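Questions I get asked about writing a death notice

I've been putting together notices and longer obituaries for families in Viltthorpe and Tullent for a good few years now, and the same questions come up nearly every week. I've answered them the way I would on the phone.

How long should it be?

As long as you like, if it's going online. For the printed page I'd aim for 80 words for a plain notice, and 200 if you want to say something about the person's life. Papers charge by the line, so do ask for a price before you fall in love with your fourth paragraph!

What has to go in?

Full name, the date they died, and when and where the funeral is. The rest is up to you. I always ask for the name people used day to day as well — plenty of old workmates only ever knew a Bunny or a Mick and would go straight past the proper name.

Do I have to give the age?

No. Some families are proud of it and some would have been told off for printing it. Leave it out if you're unsure.

I've sat down to write and nothing comes. What do I do?

Stop trying to write and make a cup of tea. Then jot down 3 things they did every week, however dull. Bowls, the pools, shouting at the radio. I've built some of my favourite pieces out of lists like that, and the family usually starts remembering more once they hear it read back.
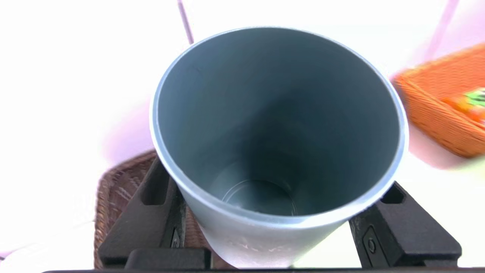 A blue-grey cup, looking down past the rim.

Who do we list, and in what order?

Usually the husband, wife or partner first, then children, grandchildren, brothers and sisters. Stepchildren go in with the children unless the family tells me otherwise. If there's been a falling out, "loved by all his family" covers a lot of ground and upsets hardly anyone.

Should we say how they died?

Only if you want to. "After a short illness" or "peacefully at home" is plenty, and you can leave it out altogether.

How do we ask for donations instead of flowers?

"Family flowers only, donations to" and then the charity's full name. Check with the funeral director who is collecting. Fabbri and Standel will both take cheques at the office, but they like to know before the notice appears.

When do you need the wording?

Give me 2 clear days before you want it in print, please. In July I'm away for part of the month, so allow a bit longer then. I'll send you a proof and I won't send anything off until you've said yes to it — do get a second person to check the spellings of names, and read the funeral time out loud.

Can it be changed afterwards?

Online, yes, just send me the correction. In print we'd have to run it again.

Page last updated 9 May 2018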